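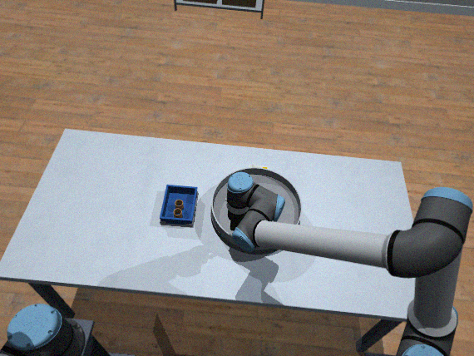 Pale work table on a brown plank floor, with a small blue bin on top

Undham Plank Flooring — Brotska Brown

Brotska Brown is the darkest of the five colors in the Undham range. Each box holds a mix of warm brown and orange-tan boards, so open several boxes at once and shuffle them before you start laying. Boards from one box laid together can leave a patch that looks different from the rest of the room.

Every board has a factory-applied matte finish. Grain, streaks and color vary from one board to the next and are not grounds for return.

Specifications
Item no.: 3175
Board width: 5 in.
Joint: tongue and groove
Installation: nail, staple or full glue-down
Suitable over: plywood subfloor or dry concrete (glue-down only)
Not suitable for: bathrooms, saunas, outdoor use
Boxes in stock at Curkbridge: 571

Before you install
Leave the boxes in the room, flat and unopened, for 4 days. Keep the heat at its normal setting. The subfloor has to be clean, level and dry, and glue-down jobs need a moisture test first. Leave a gap at the walls and cover it with baseboard or the matching Kvaran trim, sold separately.

Care
Sweep or vacuum with a soft brush head. Wipe spills right away. For a deeper clean use a damp mop — never a steam mop — and a cleaner made for finished wood. Put felt pads under chairs and tables, and replace them when they wear thin.

Samples
Sample boards are free, one per color. Orders placed before noon leave the Curkbridge warehouse the same day. Larger orders go by freight and need someone on site to sign.

For trade pricing or help working out quantities, ask for Snædís Bisgaard at the flooring desk. The Kvaran trim is back in stock in June.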